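Filed under: Research Kits > Arm Learning
Print this page | E-mail this page
Reading time: 2 min

Kukalix is my little training add-on for tabletop arms, and I'm so happy with how February went! You show the arm a task 30 times by hand, it practices on its own overnight (simulated, so your desk survives), and then you run it for real. Our pen pickup test got through 104 tries with 2 drops – my old method from Letden needed 1000 demos to get anywhere near that.

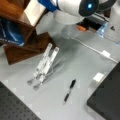 The arm over the gray tabletop, black pen lying out.
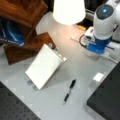 Jinfeng Zheng wrote in to ask whether the drops came early or late in the run, and said a second pen with a fatter barrel would be a fairer test.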